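Plitandale Community Kitchen
Home Baking Skills Programme: interim report to the Netero Fund
Prepared by Juniper Schumacher, programme lead
17/08/2019

1. Period covered

The report covers work from the start of the grant in March to the end of the second teaching block. Spending to date is 3,439 pounds, within the agreed budget. No money has been moved between headings.

2. Delivery

Two blocks have been taught at the Inskip site. Block one dealt with bread and plain scones. Block two dealt with layered sponges, fillings and basic icing. A total of 161 places were taken up across both blocks, against 13 session dates. One date was lost to a failed oven thermostat and was added to the end of block two.

The recipe cards were rewritten after block one. Weights are now given in grams only, and oven settings are listed separately for fan and conventional ovens. Learners had been reading the wrong column, and several trays of scones were overbaked as a result.

3. Ingredients and equipment

Flour and sugar are bought in bulk through Clultora. Butter is still bought locally in small amounts, as the fridge at Inskip will not hold more than one week's supply. The price of butter has gone up since the bid was written — the difference has been met from an underspend on printing.

The thermostat has been replaced. All ovens were then checked with a separate thermometer, and one was found to run 12 degrees hot. A note of this is fixed to the door until the engineer's next visit.

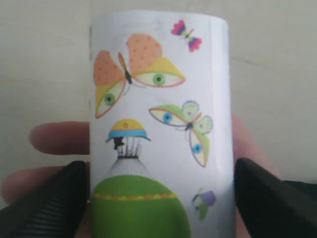

Block three will cover celebration cakes, including collars and printed wraps. Chocolate collars were tried by staff and set well on a small sponge, but they need more fridge space than Inskip has. Paper wraps are the cheaper option and will be taught first. Artwork has to be placed with the curve in mind: a large butterfly with a green-eyed lower wing on each side bends away round a cylinder, so the main motif should be kept narrow if it is to be read from the front. The overlap should fall away from the motif. Food-safe backing will be used wherever paper touches icing.

4. Issues

Storage remains the main limit on what can be taught. Attendance at the early session was lower than at the later one in both blocks, and the start time will be moved back by half an hour.

5. Next steps

— Confirm dates for block three with Inskip.
— Obtain a second quote for a larger fridge.
— Send revised recipe cards to past learners.
— Submit receipts for block two with the next claim.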